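La cocina que se ensaya antes de encender el fuego

La cocina central de Furkodano prepara 900 raciones diarias para comedores de empresa. El turno de mañana entra a las cinco y el primer camión sale antes de las once. Entre esas dos horas, las tareas que más bajas médicas acumulan son también las menos vistosas: verter aceites y salsas en las ollas, mover recipientes de un punto a otro de la encimera, inclinar envases durante minutos con la muñeca girada. Son las que la empresa decidió automatizar en primer lugar.

El encargo recayó en Rukis, una ingeniería dedicada a la integración de brazos articulados en espacios de trabajo compartidos. La condición de partida era que la línea no podía detenerse para hacer pruebas. Todo el desarrollo de las rutinas se hizo por tanto en simulación, sobre una cocina virtual de dimensiones domésticas, con encimera en ángulo y el menaje mínimo: una sartén, una olla, algunos envases. El modelo simplificado permite repetir una misma maniobra cientos de veces en una noche, con variaciones en la posición de cada objeto.
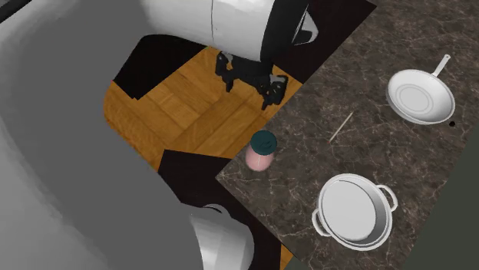
La dificultad técnica se concentra en el agarre. Un operario corrige la presión de los dedos sin pensarlo cuando el envase pesa menos de lo previsto. El controlador necesita una regla para cada corrección, y esa regla depende de la forma del envase, de la altura a la que se sujeta y del ángulo de inclinación. Rukis catalogó 338 maniobras de vertido y traslado antes de dar por cerrada la primera fase. De ellas, 66 se descartaron por exigir trayectorias demasiado próximas a la zona de paso del personal.

El catálogo tuvo un efecto secundario. Para redactarlo hubo que preguntar a la plantilla cómo hacía cada cosa, y las respuestas no coincidían con las fichas de proceso. El orden de los recipientes, por ejemplo, variaba según quién estuviera en el puesto. La ficha indicaba una disposición única que el turno de tarde había abandonado tiempo atrás. La dirección de producción optó por revisar las fichas y mantener dos disposiciones válidas, lo que obligó a duplicar parte de las pruebas.

El reparto de funciones también cambia. El puesto de vertido desaparece como tal y se sustituye por uno de supervisión, con formación específica en parada de emergencia, limpieza de pinzas y reinicio de secuencias. La formación ocupa 200 horas, repartidas entre febrero y el inicio del verano, dentro de la jornada. El convenio interno recoge un complemento para quien la complete, pero deja sin resolver la categoría profesional del nuevo puesto. Es el punto en el que la negociación avanza más despacio.

Otro asunto pendiente es el ritmo. Un brazo que vierte siempre a la misma velocidad fija la cadencia de los puestos contiguos, y quien corta o emplata deja de disponer de los pequeños márgenes que antes se negociaban de palabra con el compañero de al lado. Rukis ha incorporado un mando que permite retrasar el ciclo desde cualquier puesto. Falta acordar si su uso quedará registrado y quién podrá consultar ese registro.

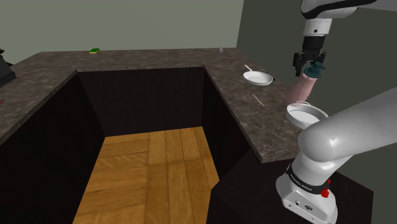
Una empleada del turno de tarde sostiene que el mando servirá de poco si cada pulsación acaba en una hoja de rendimiento. Preferiría, añade, que el botón detuviera el brazo sin dejar rastro, «como cuando antes pedías un momento y te lo daban».

La empresa responde que el registro es necesario para el mantenimiento y propone guardarlo sin identificar el puesto. La propuesta se discute cada miércoles, al cambio de turno. Mientras tanto, el primer brazo físico se instalará en una mesa auxiliar, separada de la línea, y trabajará solo con recipientes fríos hasta que ambas partes firmen el protocolo de uso.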